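Mantenimiento de una pizarra blanca pequeña: notas de noviembre

Tercera entrada sobre el material de escritura del taller. Las dos anteriores trataban de los rotuladores Drendari y de por qué dejé de comprar recambios sueltos.

La superficie lacada envejece mal si se borra en seco. El pigmento queda en el poro y aparece un velo – casi siempre azul o negro, los rojos salen mejor – que ya no se va con el fieltro. En mi registro llevo 117 borrados con paño de microfibra y el limpiador Kilside, aplicado en el paño y nunca sobre la pizarra. Tiempo de secado: 11 segundos.

Para las pruebas de trazo uso frases cortas en minúscula. La de este mes, en inglés, empieza por «warmth» y acaba en «soul», con rotulador fino magenta. El trazo fino obliga a separar las letras y en diagonal la línea tiende a subir. Bajo la última palabra sigue un resto azulado de tinta borrada.
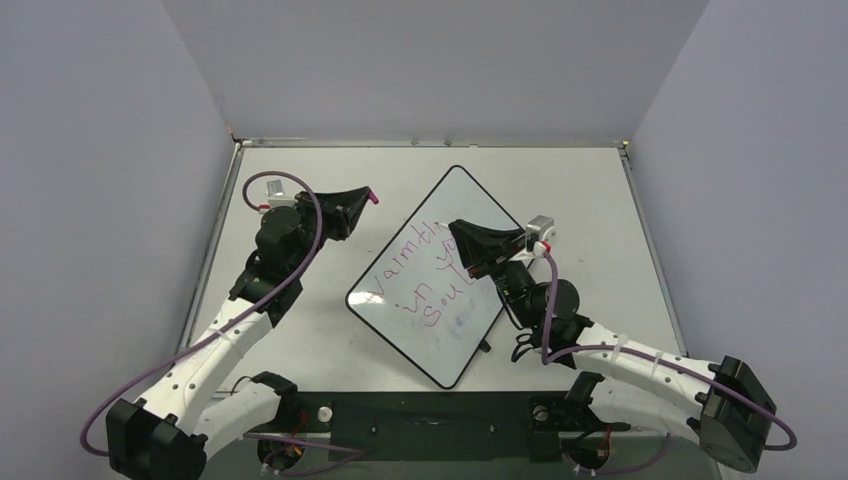 Según Ustach, que dejó un comentario en la entrada anterior, el velo azul sale repasándolo con tinta fresca del mismo color y borrando enseguida, sin limpiador. El disolvente de la tinta nueva arrastra la vieja.

Lo probé en una pizarra Villa de 9 años. Funciona en manchas recientes; en las antiguas hicieron falta cuatro pasadas y quedó algo de sombra en el borde. Pendiente: repetirlo con alcohol isopropílico.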